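Teaching a policy to look twice
September 3, 2022

The Binness group at Sestau has spent most of this year on one question: how much does a robot gain from a camera on its wrist when it already has one watching the whole counter? Their report on the work, done with the hardware maker Bramari, came out last month. We spoke with the lead author in the kitchen lab.

The method is easy to state. A person guides the arm through a chore, the cameras record, and a network learns to predict the next motion from the video. The group collected 3578 demonstrations this way, starting in April.

"Most of those are boring, and they're supposed to be," the lead author said. "Pick something up, put it somewhere else, open a door, close a door. We wanted a lot of contact with ordinary things."
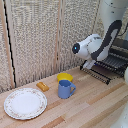 Each demonstration was kept whole, including the fumbles. Earlier projects in the lab had trimmed the pauses and failed grasps, and the policies trained on that data did badly once anything slipped.

"If you cut out every mistake, the robot never sees how a person gets out of one," the author said. "We left them in and the recovery got better. I would have liked to know that two years ago."

The comparison was between policies trained on the fixed view alone and policies trained on both views. On open counter space there was little difference. The gap showed up with appliances.

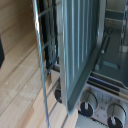
Depth near an object is where the fixed view runs out. From across the counter, a few millimeters of error can't be seen, and the arm itself is often in the way. The toaster oven was the hardest case on the list. "You have a gray door panel at an angle, a wire rack next to it, and two knobs down on the silver panel below," the author said. "From the wrist you get all of that large and close. The policy can line itself up on it. The fixed camera gives you a few pixels." With both views, the policy completed 26 more door trials out of 1000 than the lab's earlier system, Wijaya, and it pushed the oven out of place far less often.

That is a modest number, and the author did not argue otherwise. Wijaya was tuned by hand for doors over a long period. The new policy had no door-specific code at all.

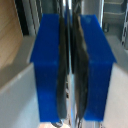

"People ask why we don't just add more cameras," the author said. "We tried. A third view slowed training and gave us nothing we could measure."

What did help was dropping out one view at random during training, so that the policy could not lean on either of them completely. Without that step, it tended to ignore the fixed camera as soon as the gripper got close to something, then lost its place when it backed away.

Lighting remains a problem. Glare on metal still causes hesitations, and the group has no good fix for it. 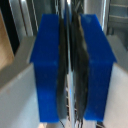
The next round will use the same network with a different counter and different appliances. The author expects the scores to drop and wants to find out how far. Bramari is also asking for a version that runs on a smaller computer, which means fewer frames per second and probably a lower resolution.

"We'll see what it can stand to lose," the author said. "My guess is the wrist view can get pretty bad before it stops being useful."

The demonstrations will be released once the labels have been checked a second time.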